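The Gate at Hastitz

I finally walked out to the old town gate at Hastitz in October, after putting it off for most of the year. The bus lets you off at the bottom of the hill by the feed store, and from there a gravel path follows the line of the ditch up to the gate. It is steeper than the map makes it look.

The gate is first mentioned in 1469, in a list of repairs paid for by the town. The list covers lime, nails and the wages of two masons for a month, so something must have been standing there before that. The lower part is rubble stone with wide mortar joints. The upper part is brick and clearly later. You can see the change from across the road.
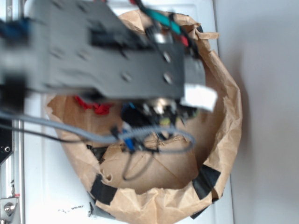

Robot arm and paper bag, seen from above.

The passage itself is narrow, and the left wall has a deep groove at hub height where carts scraped through. On the right is a blocked doorway that used to lead up to the guard room. The stairs behind it are said to survive, but the only way in now is through the yard of the house next door, and the yard was locked.

Past the gate the wall runs on toward Skosurura for 866 feet. I know the length from the sign, which also says the wall had 5 towers. Three are still there in some form. One is only a bump in a vegetable garden. The second has a tin roof and is used for storage, and the third is the good one, round outside and square inside, with a fireplace halfway up where a floor has gone.
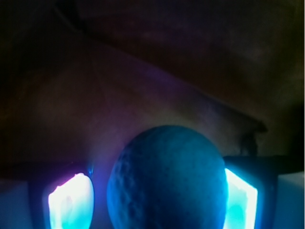 Wongsuwan wrote in after my last post on these walls to say the third tower isn't medieval at all. The fireplace has a brick arch, and the same brick turns up in the upper part of the gate, so both could belong to one rebuilding. I looked more closely this time and the bricks do match in size. I still think the base of the tower is older. The stones at the bottom are the same rubble as the gate, and the joints are just as wide.

The stretch between the second and third towers is the best place to see how the wall was built. The outer face has come away and the core is open, mostly small stones and a lot of lime.

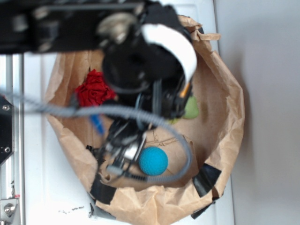 A little farther along, the top of the wall has been capped with concrete, and the walkway is closed off with a chain. I went down to the ditch and came back that way. It adds 100 yards or so, but the arrow slits are easier to see from below.

Next month I want to do the walls at Odia, if the road is open.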